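Washing Up Without a Sink: A Shared Table Project
Melaniia Tymoshchuk, Domestic Design module, Tranville

3. Method

The brief asked us to improve one household chore. My group chose clearing the table after a meal, mainly on the grounds that all four of us were bad at it. We worked in the kitchen of our shared house on Rerurton Road every Thursday evening in July, with a round table, too many bowls and a budget that would not have bought a dishwasher tablet.

Each session began with the table as the last meal had left it. One person cleared, one timed, and the other two were asked to keep their opinions to themselves. This last rule was broken in every session.
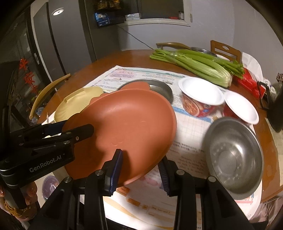 Covering the table was the cheapest change we tried, and the only one my housemates have kept up. The idea came from the Zinchenko handout on low-cost kitchens, which recommends a wipeable cloth. We did not own a wipeable cloth. We did own a stack of free papers, so the pages were spread over the wood and everything went on top: steel bowls, the orange lid, the cream-yellow container with its own lid shut, and the noodle cups that make up most of the student diet. When the clearing was done, the paper was folded inwards with the crumbs inside and put in the bin.

4. Results

Paper saved us 300 seconds over the whole trial compared with wiping the bare table. Most of the remaining time went on lids. A lid has to be matched to something, and in our house the something had often moved out with a previous tenant. Noodle cups gave no trouble, except when a person claimed to be saving one.

5. Problems

Newsprint leaves grey marks on damp elbows. It also gets read. One session was abandoned when the timer became absorbed in an article about parking in Dunenau, and I have left that result out of the table in the appendix.

I would repeat the trial with plain paper and a single box for all the lids.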